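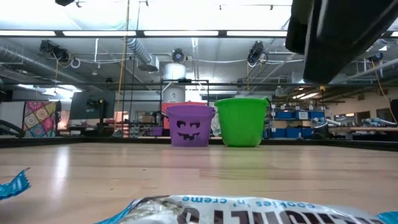 Does a second bucket make it faster to clear a table of leftover candy?

It saves time when the candy has to be sorted anyway. When everything can go in together, one big bucket is quicker.

Student Work > Fandano Technical College > Everyday Tasks > Project Reports

28 December 2021
By Janelle Mangubat

Two Buckets, One Table: Sorting Leftover Halloween Candy

1. Background

After Halloween the student lounge in Ouellet Hall always has candy left over. It sits in plastic buckets until someone tips it out, picks through it and puts it away. Chocolate ends up mixed with hard candy, and torn wrappers end up mixed with both. The course asked us in September to choose a small household task and measure it. I chose this one because the materials cost almost nothing and the task is easy to repeat.

I wanted to find out whether the time goes into picking up the candy or into deciding where it belongs.

2. Materials

The buckets are the kind sold for trick-or-treating. One is purple with a black jack-o'-lantern face on the front. The other is bright green and larger. I did not match them on purpose. They were what we had, and most families I asked also own an odd pair.

The candy was a mix of wrapped bars, small hard candies and sticks of taffy, over 400 pieces altogether, bought on clearance in Junville. Each run used 25 pieces taken from the big bag without looking. I weighed the buckets after each run on a Cledska kitchen scale, mainly to catch pieces that had been missed.

The table has a light wood top. Shiny wrappers slide easily on it, and this turned out to matter more than I expected.

3. Method

There were three setups:

One bucket: everything goes in the green bucket.
Two buckets, touching: chocolate in the purple, the rest in the green.
Two buckets, apart: same rule, with one bucket at each end of the table.

Each setup was run 6 times. The candy was poured out near the front edge and spread by hand until no piece lay on top of another. Timing started with the first touch and stopped when the last piece was in. A piece in the wrong bucket counted as an error and was left there. A piece that fell on the floor had to be picked up, and the clock kept running. 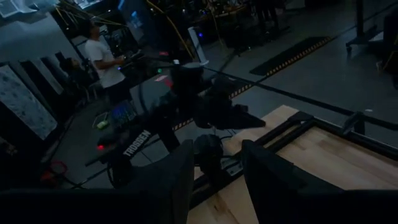
Greta, reading the first draft, asked if the pouring should be part of the time as well, as at home it is all one job. I thought about this and left it out. Pouring took about the same time in every setup, so adding it would only have made the differences harder to see. Her other point was a good one: I had not said what to do with an empty wrapper. After that, empty wrappers were taken out before each run and put in the trash.

4. Results

The one-bucket setup was fastest every time. There was no deciding to do, and pieces could be swept toward the bucket in handfuls.

Of the two sorting setups, the one with the buckets touching was clearly quicker. The hand goes to nearly the same place for every piece and only turns a little at the end. With the buckets apart, people began making small piles first and then carrying each pile across. That kept errors down but used up the time.

I counted 5 errors with the buckets touching and none with them apart. All of them were taffy dropped into the purple bucket. The purple one has a smaller opening, but pieces still landed in it when someone was aiming fast at the green one next to it.

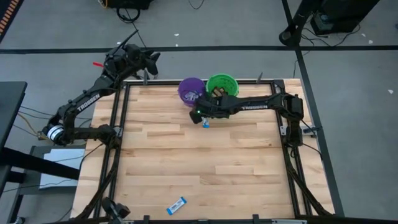

Figure 3. Purple and green buckets side by side, with a wrapped bar on the table.

Long bars were the slowest pieces. They lie flat, they slide when pushed, and it is hard to get a fingertip under them. A crimped end that sticks up helps – most people learned to go for the end of the wrapper. Small hard candies were easy to lift but rolled away more often.

5. Problems

The first runs were slower than the later ones in all setups, so practice is mixed in with the results. I should have changed the order of the setups from person to person.

I also did not control where people stood. Someone standing off to one side has a long reach to the far bucket and a short reach to the near one. Tape on the floor would have fixed this.

Storing things between sessions was a nuisance. The scale and the spare bags had to be moved whenever the bench was needed, and one bag of taffy went missing for a while.
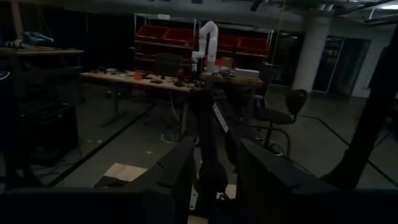
Figure 4. Long workbench with the orange container.

6. What I would do next

I would repeat the touching setup with the buckets swapped, so that the larger one takes the chocolate, and see if the errors move with it. I would also try a cloth on the table to stop the bars from sliding. The leftover candy from this project is in the lounge, sorted, in the two buckets.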